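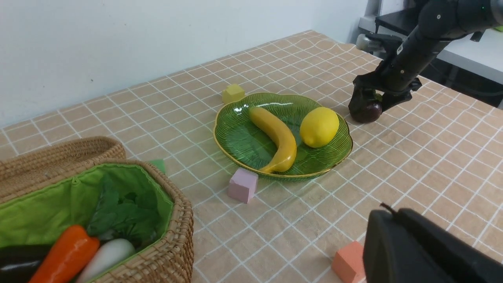
Figure 3. Tabletop layout with leaf plate, lined basket and foam cubes; wrist view, item held in the gripper.

4.2 Rules for what counts as a clean episode

I'll be blunt about how we got our rules: we wrote them after the first 328 episodes, and we should've written them before. Yabsira Hailu and I had each been labeling our own share, and when we swapped piles we disagreed all over the place. I'd passed anything where the item ended up in the right container. Yabsira wanted the item placed, released, and left alone, with the arm backed off before the recording stopped. Hers is the better rule (I grumbled, then gave in) and it's the one we use in the rest of this paper.

We started from the Tetelen lab handbook, which has 11 rules for tabletop work, and kept six of them. Most of the ones we dropped deal with conveyor speeds and have no bearing on a table that stands still. The six we kept cover naming, start pose, grip, release, clutter and stop. Naming caused the most arguments by far! Our labelers at Jillholm and Lekota never met, so the same toy could pick up three names in one batch, and a model trained on those labels would be learning our spelling habits along with everything else.

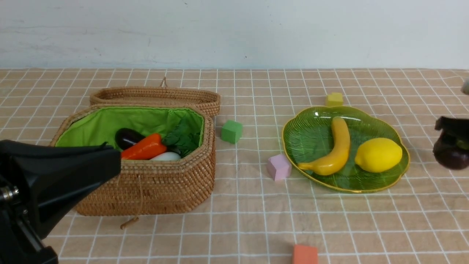 Clutter is the rule I get asked about most, so let me spend a little longer on it. The handbook says to clear away anything the task doesn't mention. We went the other way and wrote that extra items may stay on the table as long as they're listed in the episode sheet by color and kind, and as long as none of them blocks the path to the goal. Foam cubes are our usual extras. The green one next to the basket would pass, and so would the yellow one behind the plate, but both have to be on the sheet. Leave one off and the episode goes back to the labeler, even if the motion was perfect. Natnael Ejigu thought this was too strict for such small things, and we went back and forth over it for most of June.

The grip rule is shorter. An item is "held" from the first moment it's off its support with the fingers closed, and stays held until the fingers open. Sliding doesn't count. If one view shows the item clearly and another shows only part of it, we label from the clear one and say which it was. Please don't average the two, we tried that and it made a mess of the timing.

We relabeled the full set of 900 episodes under these rules using the Wondon annotation tool. Episodes that broke the stop rule were kept but flagged, and readers who want them can filter on the flag. Section 4.3 goes through the disagreements that were left.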